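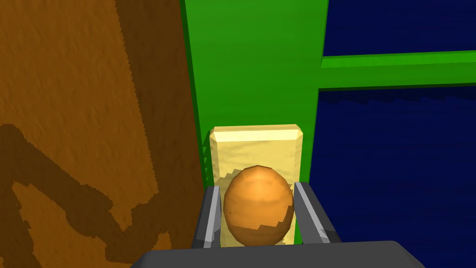 I've run 103 door-opening episodes in Stendcombe, our house sim, and I keep coming back to the same few rules. Feel free to steal them!

## 1. Open wide before you go in

Set the gripper fully open and line up before you move closer.

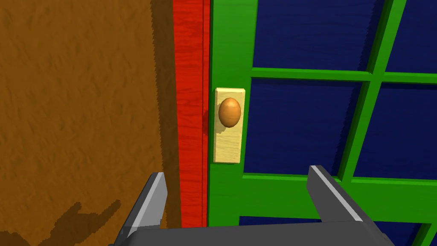 *Fingers open, knob still ahead.*

## 2. Check the whole room

Log the wide view as well as the wrist views – I missed plenty of bad starts before I did.

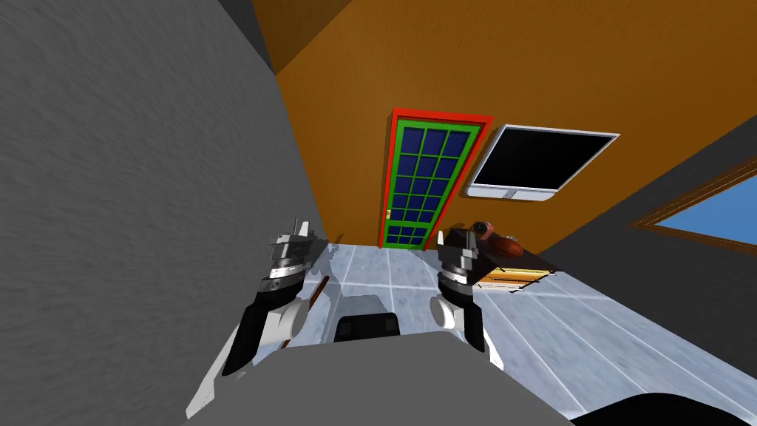 Then cap your closing force. I use 90 in our config and leave it alone.

## 3. Park somewhere boring

Point the wrist away from the door when you reset. 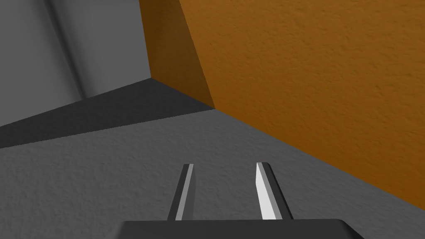
Save the log, note the seed (mine was 688) and go again.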